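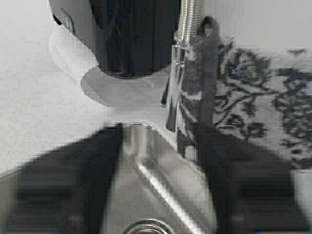 三、夹爪的检查与保养

分类:课程设计报告 > 机器人与自动化

本组负责的是实验室2号工位,一台小型机械臂,末端装两指夹爪,腕部带一个小相机。工位台面为白色,台上摆放日常物品,供抓取练习使用。接手时设备已累计运行1648次抓取循环,交接记录上写着“夹持偶有打滑,腕部图像不清”。我们按下面的顺序处理。

3.1 外观检查

断电并锁好急停后,先看手指和掌板。两根手指为深色,指面上有横向的纹路,从腕部相机看过去,左右各占画面下方一角,中间露出金属掌板、一道长槽和一颗圆头螺栓。检查时把手指开到最大,用手电从侧面照指面,看有无磨平、开裂和粘附的碎屑。我们在左指根部清出一些纤维,右指正常。

3.2 掌板螺栓

掌板螺栓在上一组的记录里没有复紧日期。我们用扭力扳手复查,发现略有松动,拆下清洁螺纹,涂中强度螺纹胶后重新装好,静置30分钟再通电。螺栓头和掌板上各画一道对齐线,以后看线是否错开即可。

3.3 腕部相机

相机图像为灰度,手臂移动时拖影很重,物体边缘发虚,黑色物体和手指容易连成一片。处理分两步:先用无尘布擦镜头,再在Jirnari控制软件里缩短曝光时间,同时调高台面照明。调整后静止画面变化不大,移动中的拖影减轻。压缩造成的模糊没有解决,原因是传输带宽固定,本学期不打算改。

3.4 夹爪零点

更换电源线之后零点会丢失,需要重新标定。步骤是进入维护模式,手指完全闭合,保存为零位,再张开到底,保存为上限。标定后空载开合8次,每次读数应一致。第一次标定时我们没有先清洁指面,闭合位置偏大,只好重做。

3.5 备件

备用指垫向Wostov订购,型号与原件相同,到货前先用旧垫。线束扎带和螺纹胶从Moralham柜子里领取,用后登记。

3.6 遗留问题

反光较强的金属表面在图像里会出现亮条,影响抓取点的选取,掌板长槽边缘的高光也有同样的影响。我们试过给掌板贴哑光胶带,胶带边缘容易翘起,已撕掉。下一次保养安排在3月,届时更换指垫,并复查对齐线。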